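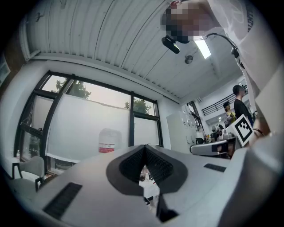 A blind should be judged by its tube before its cloth, according to the Vergara fitting guide, and most accounts of the roller blind begin with that part. A roller blind, usually called a roller shade in the United States, is a window covering made of a single sheet of fabric or film that winds around a horizontal tube. Lowering the sheet covers the glass from the top down. Raising it stores nearly all of the material on the tube, so the blind takes up little room when open.

Roller blinds are used in houses, offices, schools and workshops. White and other pale colors are common on large windows, where a dark sheet would make the room noticeably dimmer.

Parts

The tube is made of aluminum, steel or, in older and cheaper blinds, wood or cardboard. It sits in two brackets fixed to the wall, the window frame or the ceiling. A wide tube bends less than a narrow one of the same material and wall thickness. Bending in the middle of the tube is a frequent cause of V-shaped creases in the sheet.

The bottom edge of the sheet carries a bar, either sewn into a hem or clipped on, which keeps the fabric straight and gives it enough weight to hang flat. Some blinds have side channels that hold the edges of the sheet and block the strips of light that otherwise show there.

Operation

Three types of control are in general use.

Spring rollers have a coiled spring inside the tube. Pulling the bar down winds the spring, and a catch holds the sheet at the chosen height. A short tug releases the catch.

Chain rollers have a beaded loop at one end of the tube. The loop turns a clutch, and the blind stays where it is left. Loops are a strangulation hazard for young children, and many countries have rules on their length and on the tension devices that fix them to the wall. Cordless blinds are often preferred in homes for this reason.

Motorized rollers have an electric motor in the tube, run from a battery or from house current. They are mostly found on high windows and on long rows of glass that are opened and closed together.

Fabrics

Blackout fabric has an opaque coating or backing. Light-filtering fabric lets daylight through but blurs the view. Screen fabric is an open weave, commonly polyester or fiberglass coated with vinyl, and is sold by openness, meaning the share of the surface that is open space. A low figure gives more privacy and less glare. By day a screen fabric allows some view out, but after dark, with the room lights on, the view runs the other way.

Use on large windows

A window divided by vertical and horizontal bars may be covered by one wide blind or by a separate blind for each bay. One blind gives an unbroken surface but is heavier to lift. Separate blinds can be set at different heights — the lower panes covered against glare, for instance, and the upper ones left clear — but leave a gap at every joint. At the Wevham workshops in Clondstead, 121 separate blinds cover 1,727 square feet of glass. They were fitted one to a bay after a single wide blind tried in March proved too heavy for its brackets.

Deep window ledges are often used as shelves. Objects kept close to the glass can catch the bottom bar, and a blind mounted on the room side of the ledge may not reach its full drop.

Care

Most fabrics can be dusted with a dry cloth or a vacuum brush. Coated fabrics may be wiped with a damp sponge and left lowered until dry. A sheet that winds to one side can often be corrected by placing a strip of tape on the bare tube, on the side away from the drift.

See also

Pleated shade
Roman shade
Venetian blind
Window film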